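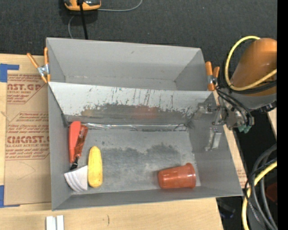 How the Amisbridge evening school got its building

The evening school at Amisbridge spent its first five years in borrowed rooms over the Nutwood seed store. There was one staircase, no running water above the ground floor, and a single stove that the drafting class and the bookkeeping class took turns sitting near. By the third winter, 360 people were enrolled and the machine shop students were being sent across the river to use the benches at the Dulerano works after the day shift left.

Booker Hutchins, the first principal, wrote to the county for a building and was told there was no money for one. He wrote again the next December and got the same letter back with a different signature. The county did say it would provide the land if somebody else paid for the walls.

The Hassanpour family, who owned the carpet mill, agreed to pay for the main block on two conditions. The school had to teach dyeing and textile chemistry, and mill workers were to be admitted without fees. Hutchins accepted both. The fee rule caused a long argument with the other employers in town, who wanted the same terms for their own people, and in the end it was settled by charging everyone a flat rate and letting the mill pay its workers' share.

The plans called for 17 classrooms. Three were dropped when the price of brick went up, along with the clock over the front door - the round opening left for it was glazed and still lights the upper landing. Classes moved across in stages, with textile chemistry last because the drains had to be dug twice.

Hutchins stayed on as principal until the day school was added. His letter books are kept in the school library and can be read on Wednesday afternoons. Part two, on the day school and the move to full-time courses, will be in the next newsletter.

Comments

Tudur Wynne
My grandfather took the drafting class over the seed store. He always said the room smelled of onions.

millrow
Were the Dulerano benches on the north bank or the south? I had heard north.

Patty G.
Looking forward to part two. My mother was in one of the first day classes.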